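What We Keep When We Keep Everything

My grandmother had one shoebox of photographs. It held her whole life up to the age of 60 or so, and you could get through it in an afternoon if she didn't stop to tell you who everybody was (she always stopped). My own box, as of last month, stood at 2,764 pictures of a single dog.

He's a good dog. He isn't that good.

I found this out because my laptop had started refusing to save anything, and I finally sat down to see what was filling it up. I'd planned on an hour. I was still at the kitchen table at midnight, reading an email from a landlord I haven't had in 19 years and getting mad about the deposit all over again.

So this is a story about family photos and files, and how ordinary people look after them, or don't. I went and asked around, starting with my neighbor Rafferty Thibodeaux, who I'd always thought of as the tidy one on our street. His garage has labels on the labels. I figured he'd show me a lovely system and I'd go home and copy it.

He opened a desk drawer and there were old drives in there, wrapped in socks.

"I don't know what's on them," he said. "I know I'd be upset if they were gone." 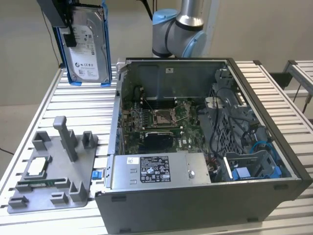
A 3.5-inch hard drive in its blue caddy.

That's pretty much where I was, too. I'd been treating storage like a basement, the place you put things so you don't have to decide. And it's so cheap to do! My grandmother had to buy film and pay to have it developed, and then wait a week to learn that she'd cut off Uncle Pete's head. She had 16 shots in her beach camera and she thought about each of them. I can take that many of my lunch before it gets cold, and I have.

Norbert Szilágyi had a lot to say on this when I called him. He spent years helping families in Olach sort through what relatives had left behind, first on paper and then more and more on machines, and he's now writing a little guide called Cukari, after the street he grew up on. He talks fast and he laughs a lot for a man who has looked at so many strangers' tax returns.

His view is that most families lose things in a really boring way. You picture a fire or a flood, but what he ran into over and over was a missing password, or a folder called New Folder (4), or a picture of six people on a porch with no names and no date, and the last person who could have told you died in August. The picture is fine. It just doesn't belong to anybody anymore.

I thought about that one for days. My grandmother wrote on the backs, you see. Pencil, never pen. "Vidal, the summer of the bees." I have no idea what happened with the bees, but I know there were some, and I know where.

So what did I do? First I got rid of the blurry dog. Then the nearly identical dog. Norbert told me not to start with the oldest stuff, which was exactly what I'd been about to do – he says people get weepy and quit. Start with last year, he said, when you still remember which birthday was which and you don't feel much about a parking receipt. He was right. I went through last year in four evenings with the radio on.

Then I made two copies of what was left. One stays in my closet and the other lives at my sister's place in Esitz, in a cookie tin, and she has one of hers at my house. We swap when we visit. It's a low-budget arrangement and we're weirdly proud of it.

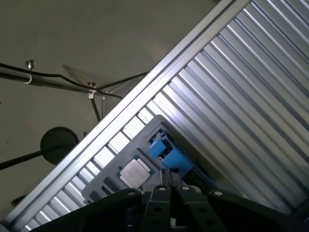 How often should you check a backup copy?
Twice a year is plenty for most households. Open a handful of files from different folders and make sure they look right, and if the drive is getting old, copy everything onto a newer one while you're at it.

The part I keep putting off is the names. I've got close to no excuse, too, with my aunt still sharp as a tack and living 20 minutes away. So last Sunday I took the laptop and a coffee cake over to her house and we did the porch pictures. She knew everyone. She knew whose car that was and who had borrowed it without asking, and she had opinions on a hat. I typed as fast as I could and missed half of it, and next time I'm going to set my phone on the table and record her.

We got through 31 pictures in three hours. At that rate we'll be at it until next spring, which suits both of us, and she's already asked for lemon instead of cinnamon.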